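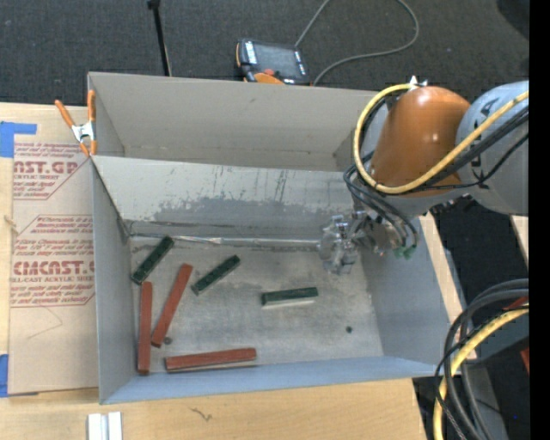 Figure 1. The sorting bin with the red and green blocks, arm at right.

So my question for this project was pretty simple: can a robot arm tidy up yet? I don't mean in a video with music on it, I mean the boring stuff, like putting away toys or sorting parts at a shop bench. I picked blocks because they're the easiest version of a chore I could think of (and I figured I'd be done by July, ha).

The task was to pick up one block and set it down in the back part of the bin, past the sloped panel. I ran 100 tries and gave each one up to 30 seconds. The arm made it on 40 of them. My little cousin would beat that easily!

Blocks lying out in the open went okay. The ones leaning on another block or up close to the wall were awful, and 22 of my misses were the gripper closing on two blocks at once and dropping both. I tried slowing it down, which helped a bit but ate up the clock.

Nuria Garrido, my advisor, thinks I should let the arm nudge the blocks apart before it grabs anything, and I want to try that next. For now my answer is no, not for chores at home. A shop where every part arrives in the same spot seems a lot closer, but I haven't tested that one.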